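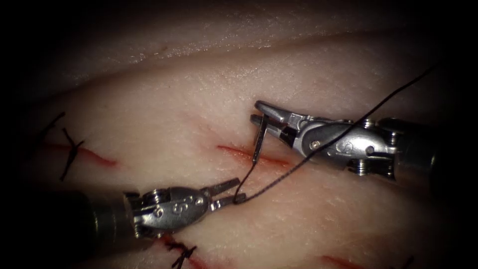 Dronudar sample room visit, quick notes

Typing this up on the train so forgive the state of it. Got the invite to the Dronudar open afternoon in August, the one for shops and people who write about shoes. Doors at 1:30, I was there at 1:50 thanks to a bus that went the wrong side of the river. Missed the welcome talk. Got a lanyard and a bottle of water and was pushed straight into a group.

The building used to make boots, they say. Brick at the front, newer metal shed on the back. Smells of glue from the parking lot onward. I like that smell, sorry.

Our guide was Lionel Staniforth, who runs the pattern side. Fast talker, which suited me. He had us in the leather store first. Racks of sides and half sides, mostly white and off-white for the spring high top, plus a rack of a burnt orange that I wanted to steal. He bent a corner of one and showed how the grain breaks. Tight creases good, loose bubbly ones go to tongue linings or get sent back. They buy from 2 tanneries now and he can tell which is which with his eyes shut, or so he claims. Someone asked him to prove it and he did it, first try.

Cutting

Knives and a press, both going. Toe boxes and eyestays come off the press, the odd shaped collar panels get cut by hand for samples becuase making a die for a shape that might change next week is a waste of money. The cutter had her own knife with tape around the handle. Watched her do a pair of quarters and she never went back over a line. Scrap goes in a bin for the keychain people.

No photos past this point, phones in a tray. Fine. Drew a few things in my notebook, badly.

The stitching line

Loud. Earplugs in a bowl by the door. A high top upper here goes through up to 44 separate steps before it ever meets a sole, and they had the steps written on cards clipped above each station, so you can walk along and watch a flat thing turn into a shoe. The bit I got stuck at was the ankle collar. Foam goes in, lining gets turned over it, then a row of stitching that has to stay dead even around the curve. Two needle machine, tiny presser foot. You can see at once on cheap pairs when this went wrong, the collar goes wavy at the back.

Nga Tiêu was on the collar station. She trains the new starters and let a couple of us have a go on a scrap panel. Mine looked like a seismograph. She held it up next to hers and said "better than Lionel," who pretended not to hear. Asked her how long before a new person can do a real pair and she said depends how much they look up from the machine.

Perforations done after the toe is cut but before stitching. I had always thought it was the other way round. Asked twice to be sure.

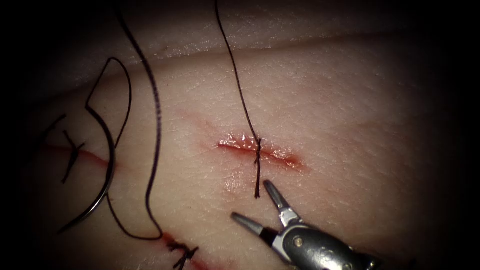
Soles and the Zorkix thing

OK so the part everyone came for. The new cup sole is called Zorkix and there has been a lot of chatter on the forums about it being too stiff. Got to flex one. It is stiff, out of the box anyway. The wear test pair next to it had been walked in by someone in the office and bent a lot easier at the forefoot. Pattern underneath is a plain circle and bars, nothing wild. Tread looked fairly deep to me. 3 colors for launch: white, gum, and a cream they kept calling "aged" which I am tired of but it will sell.

Lasting machine was down while we were there. Shame. They ran us through it on a half finished upper and a plastic last instead. Then cementing, then the sole press, then a long rack where the pairs sit overnight.

The Dendia

This is the shoe itself, the high top. Saw it in white/orange and in a black/grey which is better in person then in the leaked shots. Tongue is thinner than I hoped. Ankle height is good, sits where it should. Laces flat cotton, spare set in the box. No price given, no date given, I asked. "Spring" was all anyone would say. Half sizes yes. Wides - maybe later.

Maurya store room

Last stop was the little archive upstairs, which they call Maurya after the first shoe they ever sold. Old runners with crumbling foam, a court shoe with a strap, a box of catalogs you can leaf through. Worth the stairs. Could have used an hour here and got ten minutes.

Getting there

Take the bus from the east side of the station, NOT the west. Coffee at the gate is decent, cash only. Wear closed shoes, they turned away a guy in slides. Next visit is open to the public and you book through the shop in town, 2 places per person. Small stairs up to the archive and no lift, so ring ahead if that's a problem.

Sizing notes on the Dendia to follow when I get hold of a pair.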